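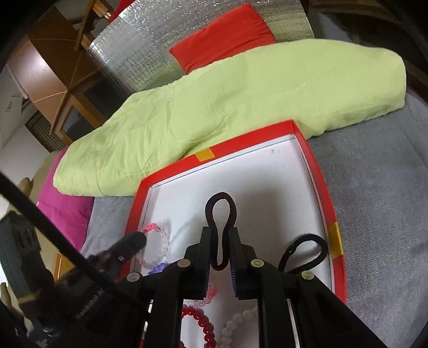 Figure 13. Hair ties and bracelets in the open tray, on a bed.

4.2 Sorting hair ties and small accessories

This section applies to residents of Sowah House and to staff assisting them with the Fluritach bedroom storage set. Read section 4.1 (Opening and placing the tray) before beginning.

1. Place the tray on a flat part of the bed. Fold any quilt or blanket and move it to the far side.

2. Remove hair ties first. Elastic ties and spiral ties are to be kept in separate groups, as spiral ties catch on other items when stored together.

3. Straighten any elastic tie that has become twisted. Hold it at one point and allow it to hang freely before setting it down.

4. Close all clips and lay them with the points facing the same way.

Note: Coloured tape on the rim may be used to mark the owner of a tray. Tape should be replaced when the edges begin to lift. Replacement rolls are listed in the Mernesari stores catalogue under item 1864.

Caution: Do not pull a hair tie from beneath a beaded item. Lift the beaded item away first.

4.3 Laying out bracelets and bangles

1. Choose a padded surface with a plain cover. Bangles should not be laid out on tiles, stone or bare shelving.

2. Lay each bangle flat and apart from the beaded bracelets. Clear bangles are easily overlooked on fabric and should be placed where they can be seen from above.
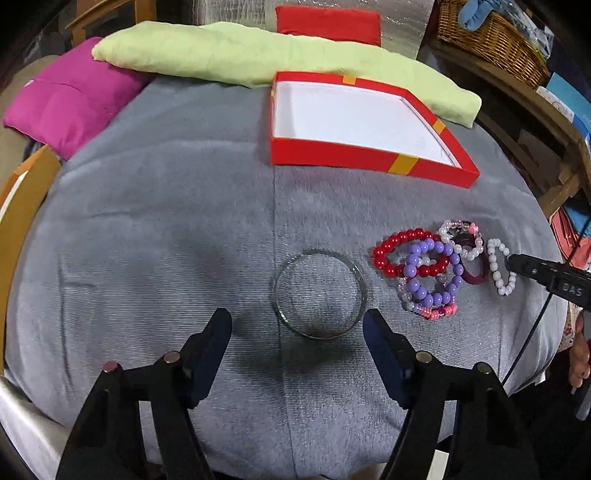 3. Separate overlapping bracelets one at a time, beginning with whichever lies on top. Bracelets with charms are to be lifted by the beads and never by the charm.

4. Check the cord of each beaded bracelet. Where the cord is frayed or slack, set the bracelet aside for restringing.

5. Return the bracelets to the tray in a single layer and wipe the base with a dry cloth if dust has collected.

Caution: Loose beads are a choking hazard. Collect them at once and keep them out of the reach of young children.

Requests for restringing should be made on form 67, available from Cecilia Annan at the Bollport office between 9 am and noon. Repairs are not accepted in September, when the workroom is closed for stocktaking.

For the storage of necklaces and chains, see section 4.4.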